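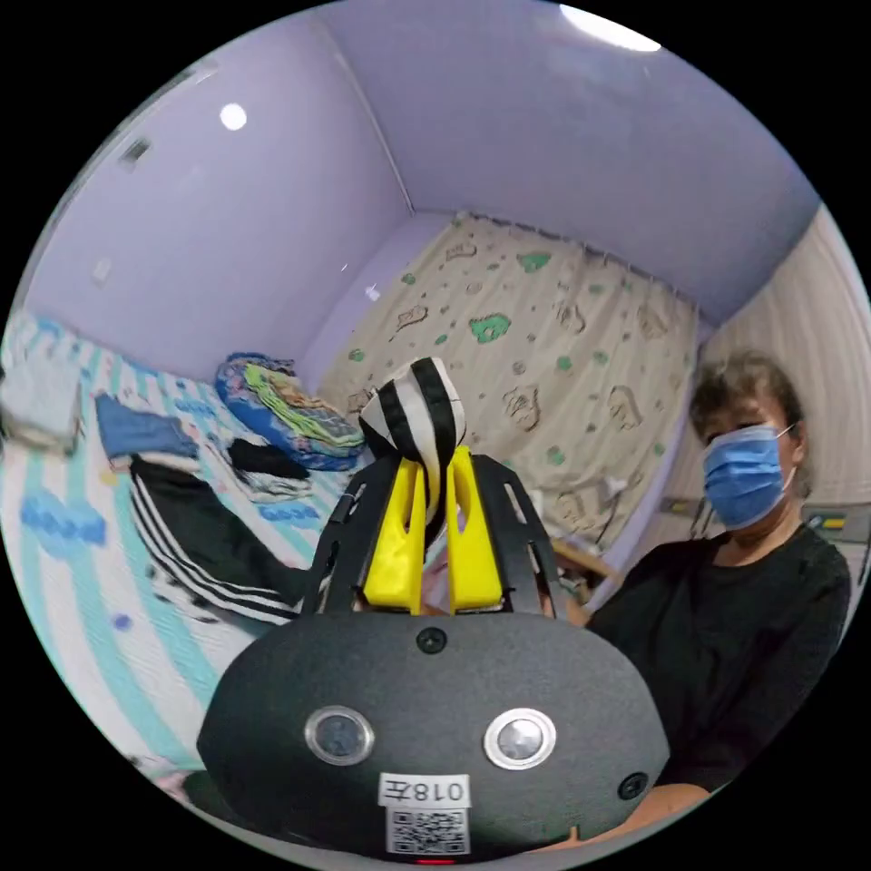 Clause 4 of the Prunley draft still doesn't say what a tool ID is for, and until it does I can't support it going out for comment. It tells us every hand-held gripper "shall bear a unique, legible, human-readable identifier and a machine-readable equivalent." Fine. Legible to whom, and from which side? Take the sticker under the two metal buttons: 018 and the character for left, with a QR code below it, and the text comes up mirrored. A person holding the tool could no doubt work it out. A person going through clips at a desk has to know that the view is flipped, then decide whether "left" means the operator's left or the left of the flipped view. The draft has no opinion on any of that. Under clause 4 as written the sticker passes, and I would bet that two of us on this list would log it on opposite sides.

Rosaire wrote on Saturday:

> I think we are overdoing the worry about clause 4. The point of the
> marking rule is traceability, full stop. If the label is there and the
> code scans, an auditor can go from clip to tool to calibration record.
> Handedness is metadata and belongs in the session sheet. Boonchu has
> been running this way since spring and their error rate on tool
> assignment is well under what we had before labels.
>
> As for clauses 7 to 9 (household objects, people in view, status
> lights), they were written to be short on purpose. A long standard
> is one that operators don't read. I'd rather have ten rules that are
> followed than 100 that sit in a binder. I propose we freeze the text
> at the end of August and collect comments after that.
>
> Rosaire

Rosaire, thanks for putting it all in one place. I'll take it in order.

Traceability first. "The code scans" is doing a lot of work in your first paragraph. Scans with what? If you mean a phone held up to the tool before the session, yes, probably every time. If you mean software reading it out of the recorded view, then I'd like to see somebody's numbers, because a mirrored wide-angle view is a different job from a phone at reading distance. When we went through our own archive with Nesusen's reader, 163 clips came back with no tool ID at all, out of nearly 2000. The labels were on the tools. They were too curved, too dark, too flipped or too small for the reader. The draft treats "present" and "readable in the recording" as the same requirement. They are separate, and an auditor will only ever have the recording.

On handedness as metadata. I've seen the session sheets. Somebody fills them in at the end of the day. If the left/right character is printed on the tool itself, then somebody has already decided that handedness is part of the tool's identity, and we can't turn around and say it lives on the sheet. So pick one. Either the mark on the tool is authoritative, in which case the draft has to say which frame of reference it uses and what language or symbol is acceptable, or the sheet is authoritative and the tool carries a number only. What I can't go along with is both, with no rule for what happens when they disagree. They will disagree.

The Boonchu error rate: I keep hearing about this and I have never seen it. Under what we had before labels isn't a high bar. Before labels we had colored tape. Could someone from Boonchu post how they counted, who checked, and whether the checker could see the session sheet while checking? If they could, the number tells us that people copy from the sheet accurately.

Now clause 7, household objects. The text says: "Objects manipulated shall be identified by category." I tried applying it to laundry, since that's most of what Amutham collects, and it falls over fast. A striped cloth bunched up between the fingers is what, exactly? I can tell you it's cloth and it's black and white. Held in a knot like that, I couldn't tell you if it's a shirt or a pillowcase, and I'd be suspicious of any annotator who claimed they could from one view. Give me track pants stretched out on a bed and I'll say pants. Give me the same pants in a ball and I'd be guessing. The clause needs an "unidentified" category that carries no penalty. At the moment an annotator who leaves the field blank gets the clip sent back, so of course they write something. You can guess how much of that something is worth keeping.

I'd also like clause 7 to deal with things that are in view but aren't being handled. A bedroom is full of them. Somebody's blanket, a folded item at the edge of the mattress, whatever is on the wall. The draft says background objects are "out of scope." Out of scope for labeling, sure. They are very much in scope for the household, and the consent form only talks about objects the operator touches.

Which brings me to clause 8. "Persons in view shall be masked or otherwise de-identified." I asked in June what masked meant and got three answers off list. One was a software mask over the face. One was a surgical mask. One was both. These can't all satisfy the same rule. A surgical mask covers the lower half of a face and leaves the hair, the eyes and the build. If the person's own family would know them at a glance, I don't see how anyone signs a form saying they're de-identified. I'm not against people wearing masks, there are good reasons to wear one when you're working in another person's bedroom, but hygiene and privacy are two different clauses and they've been squeezed into one word. Somebody is going to tick that box in good faith and be wrong.

Clause 9, status lights. The draft wants "a visible indicator of operating state" and stops. I don't know what a red light means. I mean that generally. On one maker's tools red is recording, on another's it's low battery, and on the pair we had on loan last year red meant the tool had power and nothing else. If the purpose is to let people in the room know they're being recorded, then the rule has to say the light faces the people in the room, what color it is, and that it is off when recording is off. If the purpose is to help the operator, say that and drop the privacy language from the preamble. As it stands, any small red light anywhere on the housing passes, including one that means nothing to the person sitting next to it.

On length. I've heard "short standards get read" in every group I've ever been in, and I've never seen evidence for it. Operators read what the shift lead tapes to the wall. The standard is read by the people who write that sheet, by buyers, and by whoever gets blamed later. All of those people can handle a second sentence. Three of the current clauses can be met by two teams doing opposite things, and I don't think brevity is much of a defense for that.

What I would accept, in case it saves a round:

4. Split into 4a (mark present on tool) and 4b (mark recoverable from the recording as stored). State that left and right are the operator's, holding the tool in its normal working grip. State whether stored recordings are mirrored. If a team can't meet 4b, they say so in the dataset notes.

7. Add "unidentified textile" and "unidentified object." No clip is returned for using them. Add one sentence on background belongings to the consent language.

8. Replace "masked" everywhere. Say "face covering worn" or "face obscured in the stored recording," whichever is meant, and require the second for anything that leaves the collecting team.

9. State who the indicator is for.

I would also like a trial before the freeze. Give the same 50 clips to two teams who haven't spoken to each other, have each fill in tool ID, side, object category and person status using only the draft, and compare. Amutham can be one of the teams. I'd prefer the other one not be Boonchu, no offense meant, they helped write the thing. If agreement is good I'll withdraw everything above about clauses 4 and 7 and you can quote me. Clause 8 I'd still fight over.

End of August is too soon if nobody has run it. I'm a no on the freeze for now.

One small correction to the minutes while I'm here: I'm down as having agreed to the wording of 9 on the last call. I had dropped off by then. My connection went during item 6 and I couldn't get back in.

Nimal Munasinghe
Amutham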